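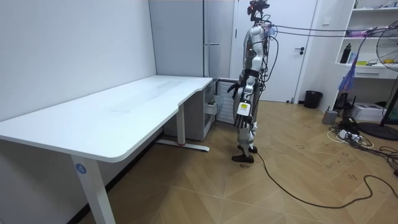 Should a family write the obituary themselves, even if none of them are writers? They should, and they should let it run long.

4 min read

I read death notices the way other people read the sports pages. Every morning, tea in hand, before the kettle's even gone quiet. I've done it since my thirties and I'm in my sixties now, and I will happily tell anyone who'll stand still that it's the best part of any local paper. You get a whole person in a few paragraphs! Where they were born, who they married, what they fished for, which curling club finally let them skip.

So I want to make a case for the homemade kind, the kind a daughter and two cousins write at the kitchen table with someone's old address book open beside them.

My uncle, Rommel Sison, died in March. He was a welder, then a school bus driver, then (for the longest stretch) a retired man with opinions about tomatoes. The funeral home gave us a form with blanks on it. Name, dates, survived by, predeceased by, in lieu of flowers. The form was kind and sensible and I have nothing against the people who handed it to us, who were lovely. But when we'd filled it in, it came to 62 words, and my cousin read it out loud and said, "Well, that could be anybody's dad."

We started again at seven that evening. By ten we had something with his bus route in it, out past Cerley and back along the river, which he drove for 17 years. We had the name of his first dog, Flinar, a name he made up himself and refused to explain. We had the Christmas he cooked two turkeys on the barbecue when the power was out, and fed the neighbours on both sides. My aunt remembered that he'd proposed in a laundromat. None of us kids had ever heard that story! It came out because there was room on the page for it and somebody asked.

That's my favourite argument for doing it yourselves. You find things out. You sit together and disagree over whether he moved in the spring or the fall, and somebody phones a cousin to settle it, and then that cousin's on the line for 40 minutes telling you about a canoe.

Subscribe to our weekend letter and get new essays in your inbox. Enter your email. You can unsubscribe at any time.

I know the objections. Cost is the big one, and it's a fair one. Many papers charge by the line, and a long notice can add up to a painful bill in a week already full of them. What we did was run a short version in print, with the service time and the family names, and put the whole thing on the funeral home's page. We also printed 153 copies for the service and came home with 12. People folded them into their coat pockets. My neighbour has hers on the fridge.

Another objection is taste. A friend of mine thinks a death notice should be plain and dignified, and that the jokes belong at the lunch afterward. I see what she means, and I've winced at a few that tried too hard to be funny. But plain writing can hold a good deal of life. "He liked his coffee too hot and his hockey on the radio" is as plain as a sentence gets, and I'd know that man if he walked into the room.

Then there's the worry about leaving someone out, or about the relatives who aren't speaking. I have no tidy fix for that one. We had a bit of it ourselves. My advice is to get the list of names checked by two people from different sides of the family, and to sleep on it before you send it. We'd spelled Javier, the street he grew up on, two different ways in the same paragraph, and we'd forgotten a great-grandchild altogether. She's four months old and has been very gracious.

If you're stuck for a start, skip the dates and ask everybody at the table for one thing he always said. Ask what was in his pockets. Ask what he was bad at, too, because my uncle was a terrible singer and sang constantly, and that line got the warmest laugh of the whole service.

And please, keep a copy. Years from now some grandchild doing a school project is going to go looking. My own grandmother's notice, clipped from the old Comier paper, is three lines long. It tells me the church and the hour. I'd give a great deal for a fourth line, even if all it said was what she grew in the side garden.

Search this site
Search for: 
Go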